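Questions I keep getting about the Brostby by-election

Updated 13 August 2025

I'm Imani Nyamweya, I've lived in Brostby for 15 years, and for my sins I write about the council. My inbox has filled up since the by-election was called, so I've put my replies in one place to save my typing fingers.

Why are we voting again? Didn't we just do this?
We did! But our councillor has stood down to take a job up north (good luck to him, he did answer his emails) and there's too long left on his term to leave the seat empty. So off we trot again in September.

Who's standing?
Four people so far, two from parties and two independents. I'm not going to list them here as I'd only spell someone wrong and get a stiff letter. The full list goes up on the board outside Geltholm library, and on the council website if you can find the right page, which took me two cups of tea.

Does one seat make any difference?
This time, yes. The ruling group has a majority of one, and half of them don't speak to the other half. If Brostby goes the other way, the budget vote gets very interesting. Last time this ward was decided by 27 votes, so please don't tell me yours doesn't count.

What's all the fuss over the bus?
Oh, the bus. The 70 is the only one that goes through Brostby to Geltholm after six in the evening, and the council pays towards it. They want to cut that money. All four candidates say they'll save it (of course they do) but only one has told me where the cash would come from, and I wasn't wholly convinced by that answer either. 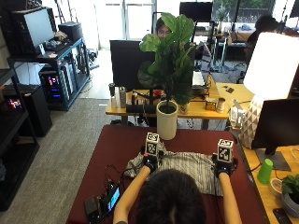
Can I vote if I've only just moved here?
If you're on the register at your new address by the deadline, yes. If you moved over from Rai in the spring and never got round to it, do it tonight, it takes five minutes. Being registered at your mum's doesn't count for this one unless your mum lives in Brostby.

Do I need photo ID?
At the polling station, yes. An expired passport is fine so long as it still looks like you. Mine is pushing it, I'll admit.

Will there be a hustings?
There's one planned at the Vemarora Rooms, doors at seven, and I've been asked to keep time. Two minutes per answer, and I have a bell. Send me your questions beforehand if you hate speaking in public.

Who are you voting for?
Nice try! I do have a favourite, and I've changed my mind once already. Ask me the day after.

Can I put a poster up in my window?
It's your window, so yes. If you rent, have a look at your tenancy agreement first. Please take it down afterwards, there's still one on my road from the last lot.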